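Chamado: sócios não recebem a confirmação do bilhete de época
Clube: Otimholm (futebol, equipa sénior e formação)
Plataforma: Vandora Bilhética
Aberto por: Perrine Marchal, secretaria do clube
Atribuído a: Liviu Nistor
Estado: resolvido

Mensagem inicial - Perrine Marchal

Boa tarde a todos, e desde já muito obrigada pela paciência, que sei que setembro é um mês terrível para quem trabalha com clubes! Estamos a renovar os bilhetes de época e temos 148 sócios que pagaram, aparecem como pagos na nossa lista, e mesmo assim não receberam o e-mail com o código para entrar no estádio. No último jogo em casa, contra o Carnstead, a fila na porta norte chegou quase à paragem do autocarro, e o senhor da porta teve de ir confirmando nomes numa folha impressa. As pessoas foram muito simpáticas (ganhámos, o que ajuda sempre), mas não queria repetir a experiência.

Já pedi a vários sócios que vissem na pasta do lixo eletrónico e não está lá nada. Também tentei o botão "Reenviar confirmação", que me diz "Enviado", mas não chega coisa nenhuma.

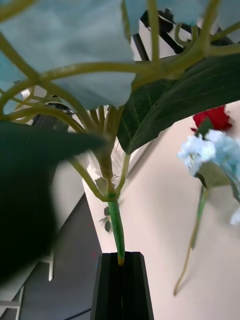
Esqueci-me de dizer que os bilhetes avulsos funcionam lindamente. Comprei um em meu nome, só para experimentar, e o código chegou antes de eu ter tempo de pousar o telefone.

Resposta - Liviu Nistor, apoio Vandora

Olá, Perrine, e parabéns pela vitória! Obrigado por ter feito a experiência com o bilhete avulso, que me poupou uma boa parte do caminho. Estive a ver os registos de envio e encontrei duas coisas diferentes, que vou separar para não nos baralharmos.

1. Dos 148 sócios, 96 têm a categoria antiga "Sócio Bancada", que foi desativada no fim da época passada. O pagamento entra na mesma, mas o modelo de e-mail já não está ligado a essa categoria e a mensagem nunca chega a ser criada.

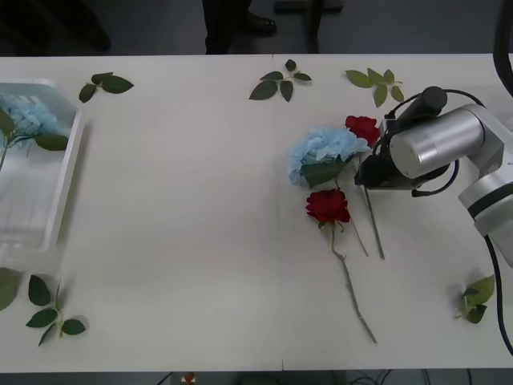 2. Os restantes estão na categoria certa, mas foram importados da folha do clube com um espaço a mais no fim do endereço. O sistema aceita-os e depois o servidor de correio recusa-os, sem avisar ninguém. É uma falha nossa e já a passei à Letay Beyene, da equipa de desenvolvimento.

Para o primeiro grupo, peço-lhe que vá a Sócios, depois Categorias, escolha "Sócio Bancada" e carregue em "Migrar para". Selecione a nova categoria e deixe marcada a opção de manter o lugar, senão as pessoas perdem a cadeira onde se sentam há anos. 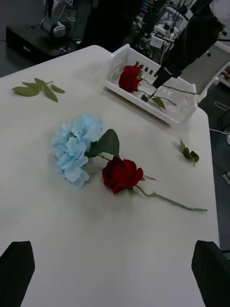
No segundo grupo não precisa de mexer em nada, que a limpeza dos endereços é feita do nosso lado.

Resposta - Perrine Marchal

Liviu, migrei tudo e os lugares ficaram direitinhos, mas apareceu um aviso em 2 fichas: "Lugar em conflito". São as do Yannick Deschamps e do Bastien Huet, que trocaram de cadeira entre si a meio da época passada porque um deles não via a baliza sul por causa do pilar - uma troca combinada de boca, claro. Qual deles devo alterar primeiro?

Resposta - Liviu Nistor

Comece pelo Yannick: ponha-o em "Sem lugar", grave, passe o Bastien para a cadeira que ficou livre e só então dê ao Yannick a outra. Entretanto a Letay já corrigiu os endereços e pus os reenvios em fila. Demora uns 45 minutos, por causa do limite de mensagens do servidor.
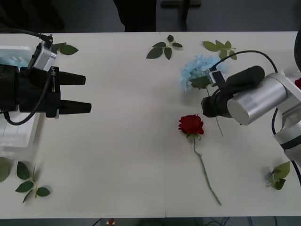
Peço-lhe só que não use o botão de reenviar enquanto a fila estiver a correr. Cada reenvio gera um código novo e anula o anterior, e podíamos ter sócios à porta com um código que já não abre o torniquete.

Resposta - Perrine Marchal

Chegaram! O Bastien foi o primeiro a telefonar, todo contente, e o Yannick já tem o código no telemóvel. Na lista de envios está tudo a verde. Pode fechar o chamado, e um grande obrigada também à Letay. Se for preciso abro outro por causa do setor visitante no jogo com o Mertens, mas isso fica para depois do almoço.

Nota de fecho - Liviu Nistor

Categoria migrada, endereços corrigidos, códigos reenviados. A validação do espaço no fim do endereço entra na próxima atualização do importador.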